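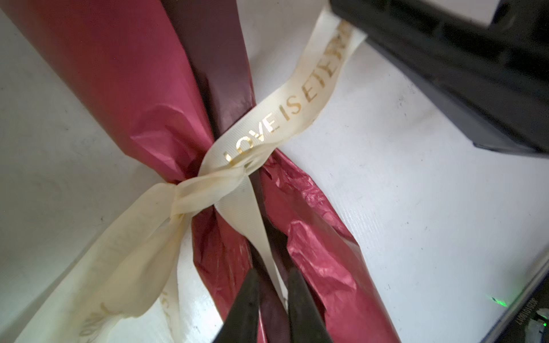

A bouquet in layered red paper, tied with a cream satin ribbon.

Living Over the Shop

Upstairs apartments on Flurncombe's main streets are filling up again. The rents are fair and the stairs are steep.

By the Housing Desk
March
5 min read

The door is easy to miss. It sits between a shoe repair place and a florist on Bastos Street, painted the same dark green as the trim, with a mail slot and a single buzzer. Behind it are 19th-century stairs, a landing with a bicycle on it, and an apartment of 625 square feet that stood empty for most of a decade.

It is rented now. So is the one next to it, and the one over the bakery on the corner.

Flurncombe was built with people living above its stores. Shop owners had the second floor and sometimes let out the third. When the owners moved to houses at the edge of town, the upper floors became stockrooms, then places to keep broken display cases, and in many buildings they were finally closed off. The city's last housing survey listed 2,742 apartments over ground-floor businesses. It counted one as an apartment if it had a kitchen, a bathroom and its own way in, whether or not anyone lived there.

Getting one of these places ready to rent is slow work. The plumbing usually comes first. Many upper floors share a water line with the store below, and tenants don't want to lose pressure every time the bakery fills a sink. Electric service often has to be split so each unit gets its own meter. Windows facing the street may be covered by an old sign that needs a permit to take down.

Then there is the matter of the second exit. City code asks for two ways out of any apartment above the first floor, and older buildings tend to have one staircase. Some owners have added a metal stair at the back. Others have cut a door through to the building next door, with a written agreement between the two owners. Those agreements take months, and a few have fallen apart when one of the buildings was sold.

Skekex, a local management company, looks after 70 of these apartments, most of them on Bastos Street and the blocks just north of it. The company doesn't own the buildings. It signs with the shop landlords, handles leases and repairs, and takes a share of the rent. Its listings are blunt. One from this winter mentioned the low ceiling in the bathroom, the lack of a closet in the bedroom and the trash pickup at 5 a.m.

Renters say that kind of detail is useful. A tenant who moved from a newer complex near the highway said she had toured four upstairs units and could hear a restaurant fan in three of them. She took the fourth. She pays less than before and has given up a parking space and a dishwasher.

Noise is the most common complaint, and it depends almost entirely on what is downstairs. Offices and tailors are quiet by six. Restaurants are loud until late and smell like whatever they cook. A bakery is silent in the evening and busy well before sunrise. Anyone looking at an upstairs apartment should visit twice, once in the daytime and once at the hour they plan to be asleep.

Leases need a closer read than usual. Some older forms let the landlord bring contractors through the apartment to reach the roof or the store's ventilation, with no notice period given. Ask for one in writing. Check who pays for heat, too. In a building with one boiler, the store may control the thermostat, and a shop that closes on holidays has little reason to keep it warm. Deliveries are another small thing. Packages left at the street door go missing, and several stores on Bastos Street will hold them for upstairs tenants if asked.

The largest project now underway is the Wumier Building, a former department store at the end of the street. Its ground floor will stay retail. The upper floors are being divided into studios and one-bedrooms, with an elevator, something hardly any of the smaller buildings have room for. Rents haven't been posted, and owners nearby expect them to be higher than their own.

For the smaller landlords, the sums are still tight. An owner with a single building may spend several years of rent on the back stair and the wiring before seeing any return. The city offers a loan for exit stairs but not for plumbing, and the application asks for drawings that cost money to have made. One hardware store owner has had his drawings finished since last summer. His upstairs rooms still hold paint.

More in Housing
What a Shared Meter Means for Your Bill
Reading the Repair Clause Before You Sign
Flurncombe Weighs New Rules for Back Stairs
First Look: Floor Plans for the Wumier Building
Small Kitchens, Full-Size Stoves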